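Wernau open afternoon, 04/04/2023

I've wanted to see inside the Irau building for ages, and on Tuesday I finally got round to it. They make cleaning cloths and table coverings there, and once a year the doors are open to anybody who fancies a look. I took the early bus, got off one stop too soon and walked the last bit past the allotments, which were lovely (somebody has tulips out already!).

## The cloth hall

You start downstairs among the rolls. More than 200 of them, stacked on their sides in every colour you could want in a kitchen, and you're allowed to touch the lot. I hadn't known how much the length of the loops matters. Short loops for glass, longer ones for crumbs and dust, and a really shaggy one that I would happily have as a dressing gown. The cutting bench takes 40 layers at once and makes a noise like a very large paper bag.

There's a washing room next door where samples go round and round for days. One label said 300 washes and the cloth pinned to it was a bit thin at the corners but still perfectly good. Mine at home look worse after Christmas.

## The wiping table

Upstairs was my favourite part. It's such an ordinary job, yellow spots on a pale table and a light blue cloth, and I could have stayed there all afternoon. I do this every single morning after breakfast and have never once looked at it properly.

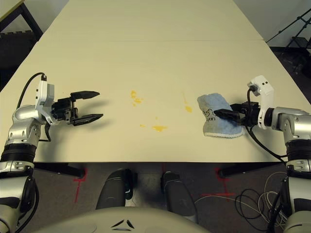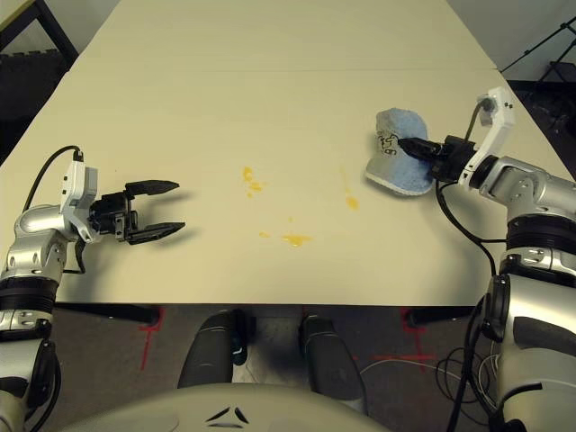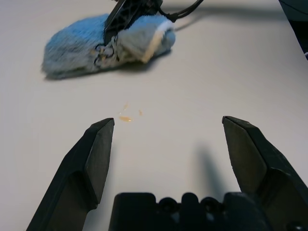
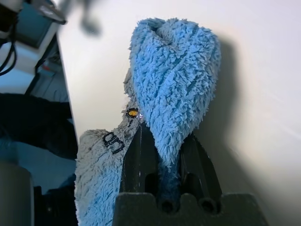

## Stains, and what I learned about them

A good chunk of the talk afterwards was about yellow stains, which are apparently everyone's worst enemy. Turmeric, egg yolk, mustard, the oil off a tomato sauce. The advice was to lay a damp cloth on the spot and leave it for a minute before you rub, then turn to a clean side and go in from the outside edge. I've always started in the middle and made a bigger stain! I tried it on a curry splash when I got home and it came up nicely.

They also said no fabric softener on microfibre, ever. Guilty.

## Café and shop

The café is run by Erkari, the bakery from the station, and the poppy seed slice was worth the trip on its own. Seats fill up quickly after three. In the shop there's a wall of seconds sold by weight, and I came away with a bag of blue ones and a checked tea towel from the Văduva range that has a slightly wonky hem. I love it.

## If you're going

- The 136 bus stops right outside, so don't get off at the allotments like I did.
- Entry is free, and the shop takes cards.
- The stairs are steep but there's a lift behind the coat rack.
- Next one should be announced in January.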